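4.2 Finger compliance in confined corners

We compared two finger sets on the same arm and wrist camera: the rigid Bometura pair and the soft Cindemico pair, in which rectangular pockets reduce bending stiffness along the finger. Each set made 304 grasp attempts at small cylinders placed close to a wall. Approach speed and closing force were held fixed, and the Killar controller was not retuned between sets. The soft fingers succeeded in more than 80 per cent of attempts, the rigid pair in 75 per cent. Most rigid failures followed contact with the wall before closure - the fingertip stopped short and the controller timed out after 8 seconds. Patterned wall coverings were used so that the wrist view would not be featureless near the target.

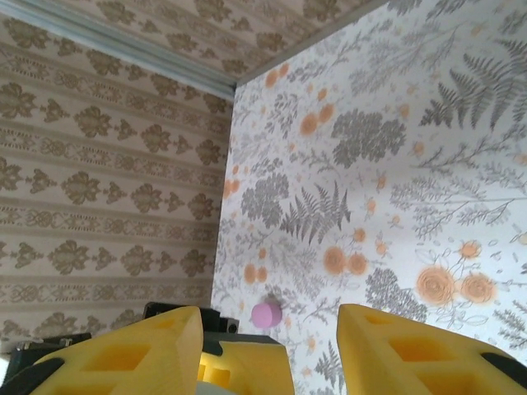 Figure 6. Wrist camera view with the yellow fingers in a papered corner; a small pink cylinder is near the base of the wall.

Shanti Rastogi has argued that the margin would narrow if the rigid set were given a slower approach, and that a fixed speed favours compliant fingers. We did not test this.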